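Notebook, handheld gripper work, September

Morning, coffee one. Matvii finished merging the re-timed logs last night and the two-hand alignment plot is gorgeous! Left and right tracks finally sit on top of each other where they should, with no sawtooth at the handover. I had more or less given up on the software sync and was about to order cable for a hardware trigger, so this is a very nice way to start the day.

What changed: we stopped trusting the arrival time on the host and went back to the stamp each gripper writes itself, then fit one offset per take from the opening tap (jaws together twice before every demo, please keep doing this, even when you're in a hurry). Residual is now 9 ms on the worst take. Before, it was 95. I checked that second number three times.

Old policy for comparison is the Grerbridge checkpoint, same network, same seeds, nothing touched except the timing of the training data. Vsevolod Prokopenko wants a run with the offset deliberately put back in, and he's right, we need it for the write-up.

10:40, table takes.

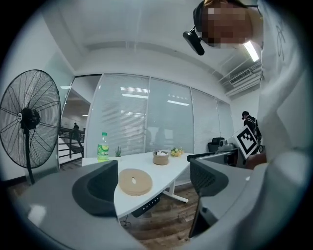 Pose tracking was the next worry, and it's in better shape than I feared. The loss events from the Astuveo batch bunch up at the moments when a wrist rolls far over and neither camera gets a decent face of the marker. The glass partition was my other suspect. It throws back the ceiling lights as long white bars, and I was sure the feature tracker was grabbing those and dragging the map sideways. So I masked the upper part of the view and reran 20 takes. Small improvement in drift, less than I'd hoped, but it costs nothing and I'm keeping it. Matvii thinks a mask that follows the horizon would do better. Probably! Not this week.

To do on tracking:
- log the marker face used per frame, not only the pose
- rerun the drift numbers with blinds open and closed
- ask Zivolier branch people if their mask code handles fisheye

After lunch, two-handed coaster pinch. I love this task. It looks like nothing, but both jaws have to close on the same thin thing at the same time, and if one side is late the coaster skates off toward the other. With the old timing the policy learned a funny half-beat pause before closing, and we argued for days about whether that was the demonstrators' style. It was the offset. In the retrained version the pause is gone from the predicted trajectories.
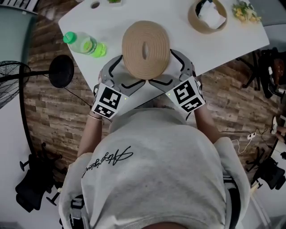
Offline replay first, then real arms. Success on replay means both predicted closures fall inside the window we agreed on (see the Gebretsadik page, bottom half, ignore the crossed-out value). Out of 90 held-out demos almost all pass, and the ones that don't are mostly regrasps, where a person opened up and tried again. I'd like those labeled separately. They're good data, they just aren't the same motion, and scoring them against a single closure makes no sense.

Things I'm unsure of: whether one offset per take holds on long recordings. If the clocks drift we'd want a closing tap too and a line between the two. Matvii has a long take from last month he can check. Also whether the opening tap itself is leaking into the policy as a habit. Trim harder and look.

17:15. Retrain with the offset put back in is queued for overnight, config is in the shared folder under today's name. Vsevolod, please don't restart the box.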